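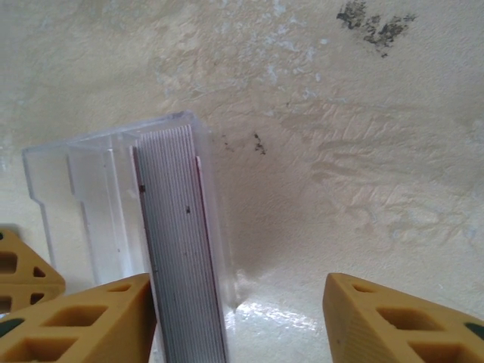
Workshop Tips: Getting Better Grasps Out of Your Software

Most of the tips on this page came out of one bench and one stubborn habit of mine, which is blaming the hardware first. I love this stuff, and I've spent a lot of happy evenings swapping fingers and re-gluing pads when the fix was four lines in a config file. So before you get out the screwdrivers, try a few of these. They're written for small arms with a wrist camera and soft fingers, but plenty of them carry over.

Teach the detector about clear plastic

Clear boxes are the best worst thing you can put in front of a wrist camera. The walls vanish, the seams light up, and whatever is inside gets all the attention. If your segmentation gives you one blob for box plus contents, split the label into two classes, "container" and "contents," and relabel a small batch by hand. I did 52 frames in one sitting with a pot of coffee and the difference was wonderful. The grasp planner finally knew there was a wall there!

Draw the container label along the rim and the molded seams, where there's something to see, and let the polygon run straight between them. Don't try to trace the reflections. They move when the arm moves, and you'll end up teaching the model that a box changes shape.

Depth on clear plastic is mostly fiction. If you have a depth channel, mask it out inside the container label and fit a box from the rim instead. You know the size of your own box. Measure it once with a ruler and put the numbers in the scene file.

Stacks of thin sheets are one object until you say otherwise

Cards, slides, index dividers, sandpaper cut to size: seen edge-on, they're a pile of fine parallel lines, and an edge-based pose estimator will happily lock onto a different line every frame. The pose jitters by a sheet or two and the gripper hunts back and forth like it lost its keys.

Blur first. A small Gaussian before the edge step melts the inner lines together and leaves the outer ones standing. Start with a kernel of 5 and go up by twos. If your stack has a differently colored sheet at each end, you're in luck – use the color to find the two outer faces and skip the edges altogether.

Fit the lean, too. A stack standing in a box that's wider than it is will tip one way or the other, and if the planner assumes it's upright, one finger lands high and the other low. I keep lean as its own number in the pose and print it in the log. When it goes past 17 degrees I have the arm nudge the stack upright before it tries a grasp.

Close one finger's worth at a time

With a parallel gripper both fingers move together, so if the stack sits off center, one side touches early and shoves. The old way is to center perfectly. The easy way is to let the wrist follow. Watch the finger current, and at first contact shift the wrist toward that finger at the same speed the fingers are closing. The touching finger stays put and the other one comes in to meet it. In Plunex this is the "follow contact" flag in the grasp block. If you're writing your own loop it's one subtraction.

Check the gap on the far side before you turn this on. The outside finger needs open room to travel, and if there's a wall in the way you want to know from the planner and not from the crunch.

Soft lattice fingers fib about width

Fingers with cutouts bend around things, which is the whole joy of them, but it means the motor position no longer tells you how wide the object is. Don't use motor position as your "got it" check. I use two things together: current above a threshold, and the pad edge visibly shifted in the wrist view compared to a saved picture of the open fingers. Either one alone will fool you sooner or later.

Save a fresh open-finger picture at the start of each session. It takes a second and saves you chasing drift.

Mask your own fingers

If the fingers show up in the wrist camera (and they should), your detector will eventually decide one of them is the object. Bright fingers are easy to mask by hue. Make the mask a little bigger than you think you need, and remember the holes! A lattice finger has background showing through it, and those scraps of background turn up as tiny floating detections. Fill the holes in the mask with a morphological close and they go away.

Redo the mask at three openings: full, half and closed. Interpolate between them and you're done.

Textured work surfaces

A mottled or troweled surface is great for visual tracking because there's so much for the tracker to grab. It's less great for anything looking for small dark things. Old stains and specks will score as objects all day long. Take a background shot of the bare surface from each view the arm uses, run the detector on it, and put every hit on an ignore list keyed to position. My Lomumton bench map has 269 ignore points on it and I'm not ashamed of any of them.

Gloss is a different problem. A glare streak moves with the camera, so a background shot won't catch it. Take two frames with the wrist shifted a few millimeters sideways and throw out any bright region that slides differently from the surface around it. Dropping exposure a notch helps as well. Dropping it two notches usually makes the shadows too dark to use.

Keep exposure fixed during a grasp

Auto exposure is lovely for finding things and miserable for holding them. As the fingers come in they fill the view, the camera brightens or darkens to suit, and the tracker loses everything it knew. Lock exposure and white balance at the pre-grasp pose and unlock after the lift. I once spent most of August tuning a tracker that only needed this.

Logging that you'll want later

Write one line per attempt with the pose, lean, first-contact side, peak current, and result. Keep the wrist frame from the moment the fingers stop moving. Name both files with the same number so you can find one from the other.

Run 100 attempts before you change anything else. Ten tells you nearly nothing, and it's very tempting to fix the last failure and call it progress. The Jastivmont viewer will sort attempts by any column, and sorting by first-contact side is how I found that my hand-eye calibration was off to the left. A spreadsheet does the same job.

Small ones

Put units in your variable names. gap_mm has saved me more times than any test.

Cap the approach speed in software even if the controller already has a cap.

If you use the Warrier planner, turn off path smoothing for the last stretch of the approach. It likes to cut the corner, and the corner is where the box is.

Give every retry a different approach angle – even a few degrees. Trying the same grasp again mostly gets you the same miss.

Back up your calibration file before updating anything.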